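Review: the Brenard tabletop arm, one winter in a staff breakfast room
By Luzius Ruchti

Zorwood runs a guesthouse and a training kitchen on the same floor, and the breakfast counter between them is where we put the Brenard. It's a single arm with a two-finger gripper and a small camera at the wrist. We leased it in February to lay out plates and trays before the first shift comes in. I manage the counter, so I was the one who taught it most of its moves and the one who got called when it stopped.

Setup took 17 days, longer than the supplier, Haslinger, had quoted. Most of that went into the table. The arm wants a plain surface and decent light, and our old patterned cloths had to go. It also has trouble with white dishes that sit close together, so we now leave a gap between each piece. After that it placed plates reliably enough that I stopped watching every move.

The gripper opens wide and the fingertips are flat. Flat tips are fine for the rim of a plate and less good for anything small and round. Ours has dropped its share of those, and the software's answer is to stop and beep until someone comes.

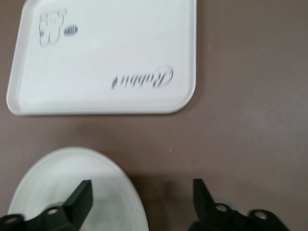
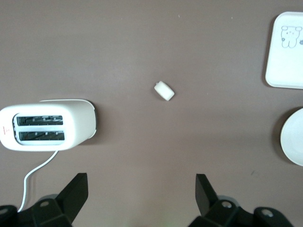

Wrist camera views at the breakfast counter: tray and round plate in the first, toaster and both plates in the second.

The wrist view is the feature I use most. It shows up on a tablet, and with it I can tell from the office whether a stop needs me or just a restart. Fast moves smear the picture, so printing on the dishes can be hard to make out until the arm slows down.

As for the people: no one lost hours over it. The early person used to start at 5:30 and now starts at 6:00, the same 30 minutes having been moved to the end of the shift, when the dishes come back. Two of the staff like this and one doesn't, as her bus fits the old time better. The work itself has changed more than the schedule. Laying out used to be a quiet job you could do half awake. Now the early person checks the arm's work, clears stops and fills in the log, and that takes attention. We should have trained everyone before it arrived — I trained two people and the others learned by asking them.

Noise is low. Cleaning the fingers is slow, with bolt recesses that collect crumbs. The Rosberg arm we tried before it was easier to wipe down but couldn't manage trays.

I'd lease it again for a counter with a fixed layout. If yours changes daily, you'll spend the time you save on teaching it.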